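Ticket: Small whiteboards ghosting after erase
Opened by: Folasade Bako
Handled by: Halima Shehu
Site: Irnport, craft room
Status: Open, waiting on parts

Mon 12 February — Folasade
The handheld boards we got from Wimberg are holding on to marker. Blue is the worst. Lines left overnight come off as a gray haze, and dry cloth just pushes it around. We have 38 boards and I'd love to save every one of them, the kids adore these things!

Reply — Halima
Great ticket, thanks for the detail! Can you try one pink board before we touch the rest? Draw over an old ghost line with fresh marker, wait 60 seconds, wipe with a dry cloth. The new ink should pick up the old. Please keep the board flat on the table and write with light pressure so we're only testing the ink.

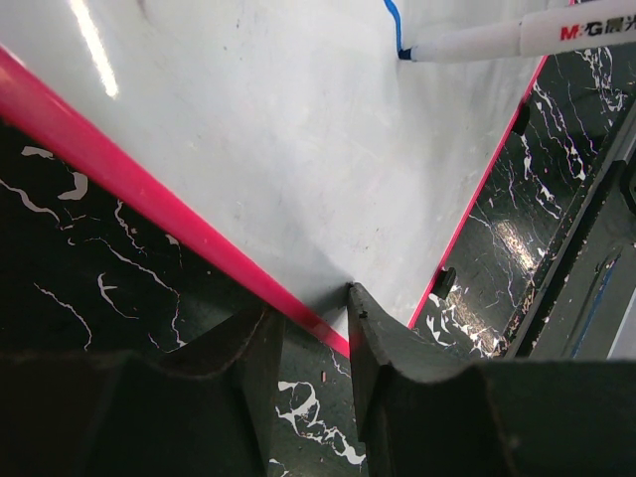
Folasade
Oh, I like this trick. First pass took off most of the haze. Second pass got nearly all of it, except for a patch near one corner where somebody once used the Tenitz spray. That patch feels a bit sticky.

Halima
Sticky is a good clue — sounds like cleaner residue. Damp microfiber, drop of dish soap, then plain water, then dry it completely before you write again. Skip the Tenitz for now.

Folasade
Did 3 boards that way. Two are lovely, like new! The third still ghosts in the sticky spot, so I've put it on the shelf by the sink.

Halima
Excellent. Go ahead with the soap wash on the others. I've asked Vasić for a price on replacement felt erasers, the old ones are loaded with dust and are probably half the problem. Leaving this open until they get here.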